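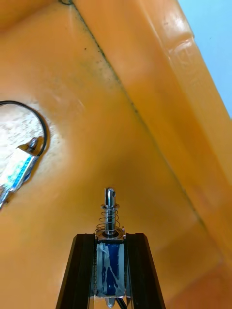 Steel plunger and blue-taped solenoid, close up.

Jul 12, 2021

Buses again, sorry! I went along to the Endale roads meeting expecting to nod off, and came home cross instead. The plan is to widen Gremano Lane for £2,375 a metre, while the 51 still stops running before the late shift gets out. Cherry Mae Lagman asked what it would cost to keep the 51 going another hour each night and got a very long answer with no number in it (I was taking notes, I'd have caught one).

Piret Vītola has been reading the old council budgets and found that 16 of our streets have had no resurfacing money since they were built. So why are we paying for more tarmac? I'd love someone to explain it to me over a cup of tea.

Comments on the plan are open until October. Mine's already in, all four pages of it.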